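Print this article | E-mail this article

Stutine Choral Society

The Stutine Choral Society is an amateur mixed-voice choir based in the river town of Stutine. It gives four concerts a year, three of them on purpose, the fourth being the open rehearsal before the autumn concert, to which the public began turning up some time ago and could not be dissuaded. The choir has 110 singing members and performs mainly the large sacred works of the eighteenth and nineteenth centuries, with occasional excursions into newer music that are described in its own programs as "adventurous" and in the local paper as "long".

Origins

The society grew out of two rival choirs, the Stutine Harmonic Union and the Prestska Road Singers, which for many years performed Handel's Messiah on the same night in halls within earshot of each other. The Harmonic Union favoured brisk tempos and generally finished first. Its audience would then walk down the hill and catch the last chorus of the other performance, an arrangement that suited everyone except the Prestska Road ticket seller.

The two bodies merged when the Harmonic Union lost the use of its hall and the Prestska Road Singers lost the last of their tenors. The terms of the merger were set out in a short agreement which is still read aloud at the annual meeting. Most of it concerns the ownership of a tea urn. A clause on musical direction states that the conductor "shall be obeyed within reason", and successive conductors have differed from successive choirs over what this means.

Musical direction

The society's first conductor of any lasting influence was Cường Ung, a bass-baritone who had sung minor operatic roles before taking up teaching. He arrived to deputize for a single rehearsal of Haydn's The Creation and stayed for two decades. Ung disliked vibrato, late entries and the practice of fanning oneself with the vocal score. He introduced seated auditions, in which the candidate sang from the middle of a section that had been told to come in wrong, and he is credited with raising the general standard of sight-reading, partly by frightening away those who could not do it.

His repertoire was narrow but carefully prepared. The choir sang the Fauré Requiem so often under his direction that several members could perform it without the music, and one alto was reported to have done so throughout a Vivaldi Gloria before being noticed.

He was succeeded by Lụa Văn, a soprano and former répétiteur, who remains in the post. Văn widened the programs to include Dvořák, Kodály and a good deal of unaccompanied Renaissance music, which the basses regarded at first as a personal slight. She also moved the choir out of its traditional block formation and into mixed quartets, so that every singer stood beside three people with different notes. Attendance at sectional rehearsals rose sharply. Under Văn the choir has taken on soloists at the start of their careers, many of them straight from college, and has gained a modest reputation as a good place to sing one's first Elijah before anyone important is listening.

Venues

Most concerts take place in the Trình Hall, a former corn exchange with 1237 seats and a ceiling that is kind to sopranos. The acoustic is warm in the front half of the room and slightly mysterious in the back, where a fugue may be heard to enter twice. Heating was added during a renovation and is audible in slow movements. The hall's organ, built by the firm of Prasico, has 3946 pipes, not all of which speak when asked. A cipher on the pedal C during a performance of Brahms's A German Requiem lasted through the whole of the second movement, and was praised in one review as a bold reading of the score.

Smaller concerts are given in the parish church at Prestska, where the chancel steps hold half the choir comfortably. The other half stands in the side aisle and follows a second conductor, usually the accompanist's page-turner. The society has used this arrangement for double-choir works by Gabrieli and Schütz, and also for works that were not written for double choir.

Repertoire and commissions

The society has commissioned 6 new works. The best known is River Vespers, a setting of evening psalms for choir, harp and brass quintet, in which the harp cannot be heard. It has been repeated three times by popular request, once with the harp at the front of the stage, where it could be heard but the altos could not be seen. Other commissions include a short Magnificat for upper voices, two carols, and a cantata on the subject of the Stutine ferry. The composer of the cantata supplied an optional part for ship's horn. The choir has always taken the option.

The carols have travelled furthest. Both appear regularly in the Christmas programs of neighbouring choirs, generally with the second verse left out. The omitted verse contains a sustained high B flat for the first tenors, marked pianissimo, which the society itself has approached in different ways over the years and in one season gave to the trumpets.

Orchestra

The choir has no orchestra of its own. For larger concerts it engages a group of freelance and retired players known as the Prestska Sinfonia, who rehearse with the singers once, on the afternoon of the performance. The single rehearsal is traditionally spent on the opening chorus and the placing of music stands. Văn has tried to reverse the order and begin with the finale, with the result that the choir now has two very secure movements in most of the works it performs.

Recordings

Two recordings have been issued. The first, a collection of anthems made under Ung, was recorded in the Prestska church between passing trains and was well received for its diction. The second preserves a live performance of the Mozart Requiem under Văn and is notable for a cough in the Lacrimosa. The cough has been traced by enthusiasts to the left-hand side of the balcony, and its owner has never come forward. A third disc, of the complete commissions, was announced in October and is still being edited.

Membership

Admission is by audition, with a waiting list for sopranos and an open door for tenors. Singers are re-auditioned every few years, a custom introduced by Ung and softened by Văn, who hears people in groups and looks out of the window while doing so. Members supply their own black folders. The rule on folders runs to two pages and covers thickness, sheen and the noise made by the rings on closing. Scores are hired from a library and must be returned without pencil marks, a task that occupies much of the week after each concert and has led to several lasting friendships and one marriage. 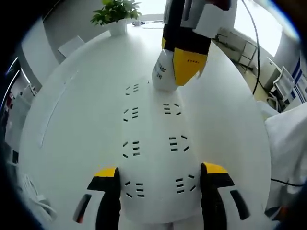

Related articles

Cantata on the Stutine Ferry
Cường Ung
Lụa Văn
Prasico (organ builders)
Prestska Sinfonia
River Vespers
Trình Hall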